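Monday, October 10, 2022

Back on the pocket computer pile! Two of the five Volevix handhelds are now fully alive, and the third is so close I can taste it. Writing all this down before I forget which screw went where, and so Vilgot doesn't have to redo my measurements when he picks up the last two.

Quick recap for anybody reading over my shoulder. The symptom on all of them is the same: half the keyboard dead, always the same columns, with the display perfectly fine. I had assumed worn carbon pads, because that is what it was on the Stosta units in February. Wrong! Pads are lovely on these. I cleaned the first one with alcohol anyway and it made no difference whatsoever.

What is going on is the flat ribbon between the key matrix and the main board. It's heat-bonded, and the bond lets go at one end first, so the columns drop out in order from the left. On unit 1 I measured 26 ohms on the column nearest the middle and 336 on the next one over. After that, open circuit. Unit 2 had the same pattern shifted by one column. I got very excited about this and made Fiorella come and look at a multimeter for ten minutes. She was a good sport.

Fix on unit 1: re-bonding with the iron at 200 C, silicone strip between the tip and the ribbon, slow passes from the middle outward. First pass did nothing. Second pass brought back two columns. Third pass got all of them, and it has stayed that way through an afternoon of me typing in a lunar lander listing. (Crashed every time, but that's the pilot.)

Fix on unit 2: re-bonding failed, the ribbon had gone brittle and a trace cracked when I lifted it. So I scraped the board pads back to copper and ran enameled wire, one strand per column. Ugly, slow, and it works beautifully. The wire needs to be the thin stuff from the Guerra spool. The thicker one won't let the back shell close.
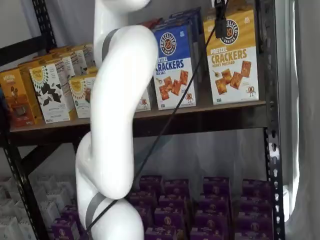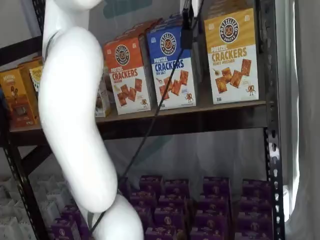
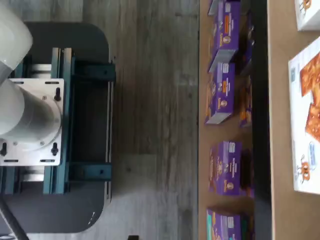
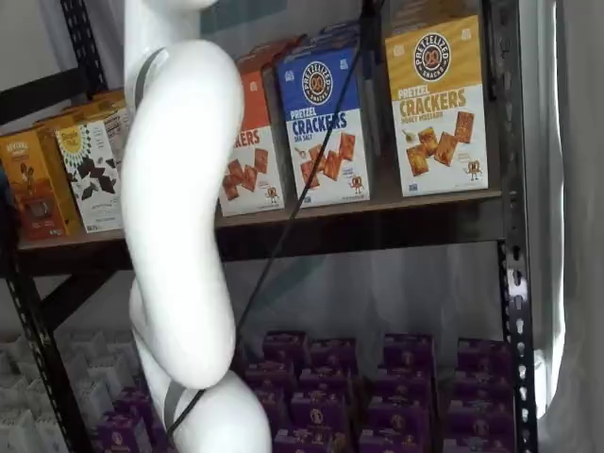

Unit 3 is the odd one out, and the most fun. Keyboard columns were dead as usual and the re-bond took on the first try, but now it resets itself whenever I squeeze the case near the battery door. I spent an hour blaming the contacts. Then I noticed how I'd routed the new battery lead: a long diagonal across the board, with nothing holding it in the middle. It's the way the thin black cable crosses in front of the snack boxes in the first and last photos, one slant from high up down to the arm. Fine where there's open air around it, hopeless inside a shell with a few millimeters to spare. On unit 3 a screw post presses right on the lead when the case flexes. Rerouted it along the edge and tacked it with a bit of Kapton. No resets since, but I've only had the case together for the length of one coffee, so I'm not calling it fixed.

Still bugging me on unit 3: the contrast wheel is scratchy and jumps from pale to dark with nothing between. Contact cleaner helped a little. I'd like to open the wheel up properly, but it's staked in with melted plastic pegs and I only have one spare.

Memory check, while I had the lids off. The Ultlow expansion module reads correctly in units 1 and 2. Unit 3 sees it about half the time, and I suspect the edge connector. Pencil eraser next, then a careful look under the microscope at the end fingers, they looked dull to me.

Oh, and the self-test! Vilgot found that holding ON and pressing the equals key twice gets you into a keyboard test that shows a row and column code for every press. So much quicker than typing the whole character set by hand. Row codes start at zero, column codes start at one. Yes, really. It confused me for a good while.

Things for next time:
Eraser and microscope on the unit 3 edge connector
Leave unit 3 running overnight, squeeze it in the morning
Order more silicone strip, we have 3 pieces left and one is scorched
Label the shells, I nearly swapped the backs of 1 and 2
Ask Fiorella if she still has the service sheet with the ribbon pinout

Vilgot, units 4 and 5 are in the padded tray with their screws taped inside the battery doors. Unit 4 has an extra long screw at the top left, don't put it anywhere else or it'll come through the front. Measure the columns before you heat anything, I want to know if they fail in the same order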